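Questions I get asked a lot

I've been mending crockery from my back room in Tarnitstead since 2008, and the same questions land in my inbox over and over. I've put my answers in one place so you can have a read before you wrap anything up and post it to me. Last tidied up on 18 April 2026.

Will you be able to fix it?

Probably! Clean breaks are the easiest, even if there are lots of them. Plates and mugs that have snapped in two are my bread and butter. What I can't do much with is glass, or anything that's been run over (yes, twice now). Send me a photo of all the bits laid out on a towel and I'll tell you what I think.

I've already tried gluing it. Have I ruined it?

No, but please stop there. Most shop glue will come off with a long soak in warm water and a bit of patience, and I'd much sooner do that myself than have you going at it with a kitchen knife. Do tell me what you used if you still have the tube. My old teacher Vaughan Prendergast used to say he could name any glue by the smell, and I never once caught him out, but I haven't got the nose for it.

Can I eat off it afterwards?

I'd say no. The fillers I use are fine for looking at, and fine for a vase with dried flowers in it, but they aren't made for food and they don't like heat. If you want your nan's teapot back on the table every morning, I'm not your woman, sorry. A shelf is where it'll be happiest.

How much does it cost?

A simple join on a plate or a bowl starts at £72. Dinner services, big figures and anything with missing bits that I have to build up from scratch get a price of their own once I've seen them. The dearest job I've ever done was a Skevia soup tureen, lid and all, which came to £329, and the owner still sends me a card at Christmas.

How long will I have to wait?

Eight weeks at the moment. I know, I know. The gluing is the quick bit, but the filling and painting go on in thin layers, and each one has to dry properly before I can touch it again. I take most of May off to see my sister, so anything that turns up then will sit in the cupboard until I'm back.
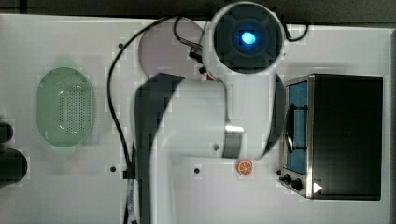
A white tabletop, seen from overhead.

Will I be able to see the crack?

That's up to you. I can paint over it so you'd have to hunt for the line, or leave it showing, which costs less and which I rather like. White is much harder to match than people think, by the way. There must be a hundred whites and most of them change when you carry them over to the window. Blue patterns are a doddle next to plain white.

How should I pack it?

Wrap every piece on its own, even the tiny ones, and put the crumbs in an envelope. Don't tape the pieces back together! The tape takes the gold off. Double box it if you can, with plenty of scrunched paper between the two.

Can I drop it off instead?

Yes please, but email first. If I'm out, Dinesh Agarwal at Teltwood, the frame shop on the corner, will take it in for me and write you a receipt.

Do you buy broken china?

Now and then. I'm always after odd Hoekstra saucers, chipped or not, so if you've a stack of them in the loft do get in touch.

Do you teach?

Not at the moment. I tried a winter class and loved the people, but the room was freezing and the glue wouldn't set. If I find somewhere warmer I'll put the dates up on this page.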